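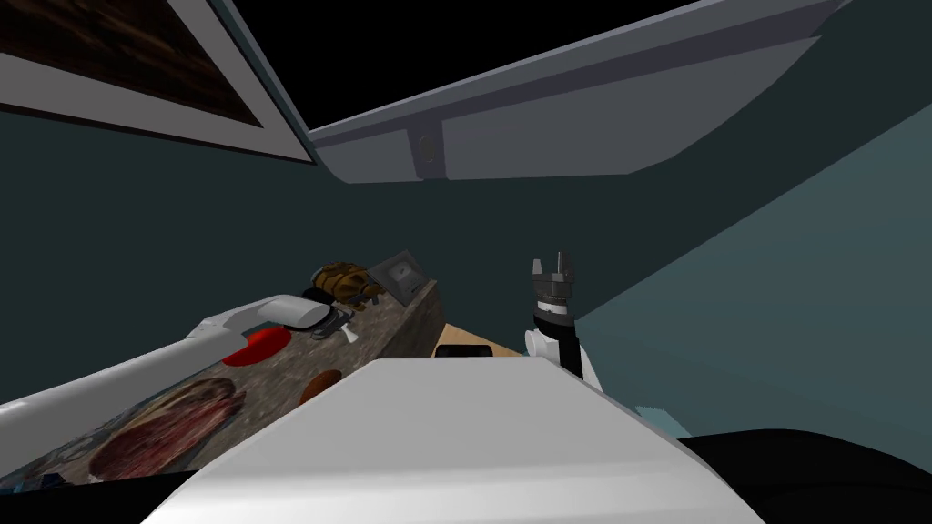

Kitchen wall, teal, with grey cupboard

Archive home | Threads | Authors | Next in thread | Previous in thread
Search this list Go
Last updated: 5 Jul 2022

Subject: Re: [amigurumi-talk] Legs of the octopus curl the wrong way, and which cotton
From: Misaki Sakamoto
To: amigurumi-talk

Dear Vasiliki, dear all,

Thank you for your message and for explaining your problem so clearly. I have made this octopus four times now, the last one in June for my sister's little girl, so I think I can answer most of it. I quote your message in pieces so that I do not forget a question.

Vasiliki Andreadis wrote:
> Hello everybody. I am making the octopus from the pattern that Chie
> shared in spring. The head is finished and I am happy with it. But the
> legs do not look like hers. Hers curl in a spiral and mine are almost
> straight, with a small twist at the end only. I follow the numbers
> exactly, chain 45 and then two stitches in each chain.

The numbers are correct, but I believe the pattern leaves something out. When Chie Tsuchiya wrote it, she used the UK terms, and in her first version it said "two treble in each chain". Somebody later changed this to "two double" for the people who work with US terms, but the two versions were mixed when the file was uploaded again. If you read "two double" with UK eyes, you make a very low stitch, and two of these in one chain are too few to push the leg round. You must do one of these:

– three UK double crochet in each chain, which gives a tight, firm curl, or
– two UK treble in each chain, which gives a wider and softer curl, as in Chie's version.

I prefer the first. The legs are a little shorter in the end, but a small child can pull them and they jump back. With the treble there are bigger gaps, and small fingers go into them.

Please also look at how you work into the chain. If you put the hook under two loops, the chain becomes stiff and holds the leg straight. I go only into the back bump. It is slow for the first leg and then the hand learns it.

> Also they curl to different sides. Two legs go left and the others go
> right. I do not understand this because I made them all the same.

This happened to me also and I was quite angry about it. The curl does not really have a side until you give it one. Take the finished leg between your thumb and finger and turn it around the hook, always in the same direction, from the body to the point. Hold it for a moment and let go. I do this to each leg before I close the base, and again after washing.

If you are left-handed, as Mitsuko Murakami is, the legs naturally want to go the other way from the rest of us. She told me she leaves them like this and makes all of them go left. It looks very nice.

> My second question is the yarn. I used Kamero cotton, the thin one, but
> the stuffing is visible between the stitches on the head. Should I
> change the yarn or the hook? I have a 3 mm hook.

For the thin Kamero I would take 2.5 mm, or even 2.25 mm if your wrist permits it. I know that the label says 3 mm, but this is for a top or a scarf, where the fabric should move. For a toy it must be closed. If you have a thicker cotton at home you can keep your 3 mm hook, and then the octopus will be bigger, of course.

I have tried Fluvex as well. It is soft and the colours are lovely, but it splits. In a magic ring I had to begin again so many times that I put it away. Toshiko Wada uses it without any trouble with a hook that has a rounder head, so maybe it is my hook and not the yarn. Toshiko, if you read this, could you please write to the list which hook it is? I remember only that it had a green handle.

About quantity: one octopus with my tension needs less than one ball for the body and the legs together. I bought a cone of 1,000 metres two years ago, which was far too ambitious, and I have still 600 metres of it. It is pale orange. If somebody on the list would like a part of it for the price of the post, please write to me privately.

> Last thing. Should I close the bottom before or after I sew the legs?
> The pattern says "attach and finish" and nothing more.

I attach the legs first, when the head is stuffed only half. So I can put my finger inside and feel that every knot is safe. The way I do it:

1. Leave a long tail on each leg, as long as your hand.
2. Pin all the legs on the last round, and look from below if the spaces are equal.
3. Sew each leg with small stitches and pull the tail inside the head. Tie the tails two and two.
4. Now fill the rest of the stuffing, then work the base and close it.

For a baby I embroider the eyes and do not use the plastic ones, even when the packet says that they are safe. I use black cotton, and a single white stitch in the corner. Without the white stitch the octopus looks a bit tired.

For stuffing I had a bag of Tresix from the market, and it was fine in the washing machine at 40 degrees in a pillowcase. The Shibata one that I had before made lumps after the second wash. It is possible that I filled it badly, so please do not take this as a judgement.

One question from my side also. I would like to make a jellyfish with the same curled legs, but with a flat, wide head like an umbrella. Every time I try it, the edge turns up and it looks like a bowl. Do I increase too little, or should I change to a bigger hook for the last rounds? I have tried one round with no increase before the edge, and it was worse.

Vasiliki, please send us a message when your legs are curling. I am sorry if my explanation of the stitches is complicated, I learned crochet in Japanese charts and I must always translate it in my head first.

With kind regards,
Misaki

> Thank you in advance to everyone, and greetings from a very hot balcony.
> Vasiliki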